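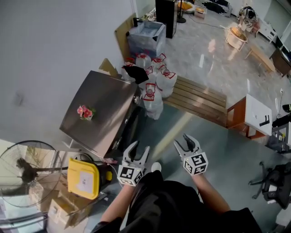 1/ Location labels for pallet racking, continued. Beam labels at Fadum are now 100 mm high, up from 50. The code has to survive a glancing angle from the truck seat. Black square codes on white, repeated on each side of a cube as on these two, can be picked up from more than one direction. A flat beam label faces the aisle and nothing else.

2/ So for end-of-aisle posts we fold the label around the upright. Same code on both faces, same height from the floor. Matte stock only.

3/ Upper levels: do not stack all the codes at eye height without arrows. Marichka Panasiuk tested color bands per level in aisle 4. Mis-scans dropped, but the bands must match the pick list or drivers ignore them. 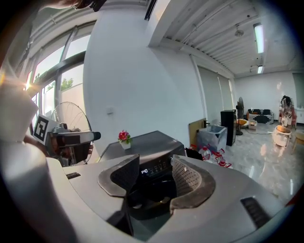
CLIVDALE, July

4/ Second site. 400 bays, 1,000 labels printed so far. Numbering runs odd on the left, even on the right, starting from the dock end.

5/ Leave gaps in the bay numbers at cross-aisles. Bondarchuk did not, and one added tunnel bay meant relabeling the whole row.

6/ Load plates stay separate from location labels. Khrystyna Hutsuliak has the template; ask her for the version with the beam spacing field.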